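Reading about the salt tax in bed

I have spent the best part of May with the history of a tax, and I can report that it has done nothing for my social life. Uyên Lük would normally be the one to stop me talking about it at dinner, but she lent me the book, so she has only herself to blame.

The book is a fat paperback on the salt duty in British India, 442 pages before the notes, and the notes are where the fun is. I bought into it expecting Gandhi and the sea. He does turn up, walking to Dandi in 1930, but by then I'd had several evenings of customs officers, warehouse receipts and a hedge.

The hedge deserves a paragraph. For a good part of the nineteenth century the British ran an inland customs line across India to stop cheap salt getting into places where it was taxed more heavily. Long stretches of it were an actual hedge, thorny and carefully tended, with men employed to patrol it. Allan Octavian Hume, later one of the founders of the Indian National Congress, was at one time in charge of the thing. I find this hard to hold in my head. The same man fretted over gaps in a bush and then helped start the party that would one day see his employers off the premises.

What I wanted from the book, and only half got, was the view from the kitchen. A tax on salt is a tax on everybody who eats, and the poorer you are the more it bites, as the critics said at the time, over and over, in memoranda that must have been very well filed. Dadabhai Naoroji had plenty to say about the drain of money out of the country. But how did a family in a village far from any coast manage in a bad year? There are glimpses. Then we're back with the officials, who had the great advantage of writing everything down.

I read most of it at the table with my laptop open for looking up place names, half of which have changed spelling at least twice. 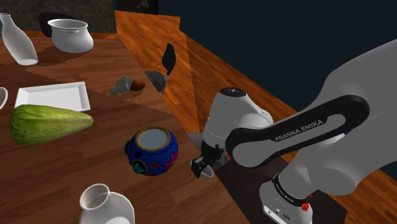
FRANKA EMIKA, decorated blue pot, wooden tabletop.

Ramiro Tejada, who I've known since we were both sacked from the Jukitz bookshop for reading on the till, thinks I am being unfair. His line is that you write the history the paper allows you to write, and if the paper belongs to a customs department then you learn to read it sideways. A smuggling conviction tells you what somebody was charged. It also tells you that a person walked through the night with a sack on their head, and that the price on the other side made it worth the bother. I said that was a lovely thought and he should put it in a book. He said he had, in chapter three of his thesis, and that I had claimed to have read it.

So I have now read chapter three. It's good. It's also 20 pages long with one paragraph break.

The part of the story I had properly wrong was the timing. I'd always lumped the customs line and the salt march together, as though Gandhi had come along and stepped over the hedge. In fact the inland line was given up in 1879, half a century earlier. The tax carried on perfectly well without it. Once the government had control of the salt sources it could collect at the point of production, and there was no need to pay men to glare at a shrub. You could call that reform, and people did.

Then there is the matter of what the march did, on which the book is bracingly grumpy. The tax wasn't abolished in 1930, or in 1931 when Gandhi and Lord Irwin came to terms, though people near the coast were allowed to make salt for their own use. It limped on until just before independence. I was taught the march at school as a sort of conjuring trick: man picks up salt, empire falls over. We had one lesson on it, wedged in before the Corn Laws, and I drew a beard on my worksheet.

My complaints about the book are small. The maps are dreadful. There's one for the whole customs line and it has been printed across the fold, so that a large part of central India has vanished into the glue. The index has 13 entries under "hedge" and none under "women". I did write that last one in the margin, in pencil, then remembered whose copy it was.
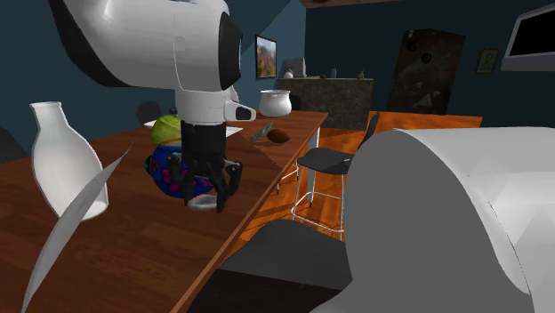 What I'm reading next

Something on the Bengal partition of 1905, if the library can prise it away from whoever has had it since winter. Failing that, Uyên has offered me a history of indigo, with the look of someone offering a second helping to a guest who should have gone home. It's thinner, and it has 15 maps. I have checked, and none of them crosses the fold.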